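A Street on Paper: The Durkulden Panels

Print this article | E-mail this article

When the last of the boarding houses on Tavares Street was sold, the new owners found a ledger behind a kitchen cupboard. It listed lodgers by first name and country, with the rent they had paid and, in a separate column, what they had been given for supper. The ledger was passed to the Posance Museum in Durkulden, where it was cataloged under household accounts and placed in storage.

It remained there until Ehsan Ghorbani, a historian of labor and migration, requested it while preparing a paper on the town's cannery workforce. Dr. Ghorbani had expected figures on wages. He found instead a record of a street on which newcomers from 11 countries had lived in close quarters for the better part of four decades, sharing stoves, wash lines and, on the evidence of the supper column, a good many meals.

The published histories of Durkulden give the canneries full treatment. They name the founders, the managers and the engineers who extended the wharf. The people who worked the lines appear chiefly as totals. Dr. Ghorbani's first proposal to the museum was for a conventional monograph that would supply the missing names. The museum's trustees supported the research but questioned whether a scholarly volume would reach the descendants of the people it described, many of whom had moved away or did not read English comfortably.

The painter Mehrangiz Mirzaei was invited to a meeting on the question in August. Trained as a miniaturist, she had worked for several years on manuscript restoration before settling in the region, and she had recently finished a set of illustrations for the Flitel Press. She proposed that the history be told as a single street, painted house by house on long paper panels, with the text set beneath in the manner of an album. Each panel would represent one building. A visitor walking the length of the gallery would in effect be walking the length of the street.

The trustees approved 13 panels. Work on them occupied the two collaborators for four years.

Their method was demanding. Dr. Ghorbani assembled a file for each house, drawing on the ledger, rate books, ship manifests, school rolls and the records of the burial society. Interviews were then sought with surviving residents or their children. Ms. Mirzaei attended as many of these conversations as she could and made drawings while they were in progress, which she would turn around for the speaker to correct. A doorway might be moved or a staircase reversed. In one case a daughter asked that her father's coat be repainted because he would never have worn it open.

"The documents told us who slept in the house," Dr. Ghorbani has written in his introduction to the panels. "For the rest we depended on people who could remember which step creaked."
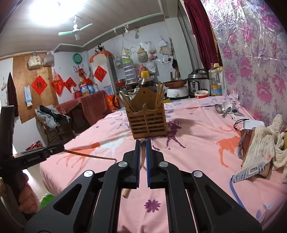
The kitchens proved the most difficult rooms to paint. Few families had photographed them, and the written sources were silent except for the suppers. Ms. Mirzaei turned to a study of ordinary utensils, on the principle that common things change shape slowly and that a form in daily use today may serve as a fair guide to an older one. Wooden chopsticks kept upright in a square holder with slatted sides and a curved back panel, of the kind shown in the photograph, gave her the sort of outline she required: how a full bundle fans out at different angles, and how the tall back stands above the slats. The seventh panel, which shows the rear kitchen of a house let mainly to Cantonese-speaking cannery hands, includes a shelf of such things, painted at a scale that obliges the visitor to lean close. On the same shelf are a samovar and a coffee mill, both of them mentioned in the ledger as security for unpaid rent.

That mixture has been the subject of some debate. One reader of the early drafts objected that it presented the street as more harmonious than it had been. The collaborators took the criticism seriously. Dr. Ghorbani returned to the court registers and found disputes over wages, over noise and over the use of the single tap that served the north side. Several of these now appear in the text. The ninth panel is given over to the strike that divided the street for one winter, when lodgers under the same roof took opposite sides and two landladies refused entry to men who had crossed the line.

Ms. Mirzaei's treatment of the strike departs from the rest of the series. The house is shown with its shutters closed and there are no figures at all. The text beneath runs to a single paragraph, followed by the names of the dismissed workers in the spelling their families prefer. In 8 cases the families supplied a different spelling from any found in the company's books, and the museum has since amended its catalog accordingly.

Language was a matter of careful negotiation throughout. The album text was composed in English, then translated by members of the communities concerned, who were encouraged to dispute the original. Where a translator and Dr. Ghorbani could not agree, both versions were printed. The Flitel Press, which is preparing the book edition, has retained this arrangement in spite of the additional pages.

The panels now hang in the long gallery at Posance, at a height chosen so that children can see the lower text. The ledger itself is displayed at the entrance, open at a page on which the supper entry reads only "soup, all houses." Dr. Ghorbani has not been able to establish what occasion it marks. Inquiries to former residents have so far produced four explanations, including a flood and a wedding, and the label gives them all.

A companion series on the fishing settlements south of the town is under discussion. The files for its first three houses are open, and the museum would welcome hearing from anyone whose family lodged on the southern shore.

Reader comments

My grandmother cooked in number 6. She always said it was a wedding. I will be writing to the museum.
– Lorna P.

A thoughtful article, although I would have liked more on how the paper panels are to be conserved. Long gallery means a lot of daylight.
– Retired framer

Does anyone know whether the book will include the burial society lists? Ours was a southern shore family, but two great-uncles are buried in town.
– T. Okafor

Contact the editors | Copyright, all rights reserved | Back to top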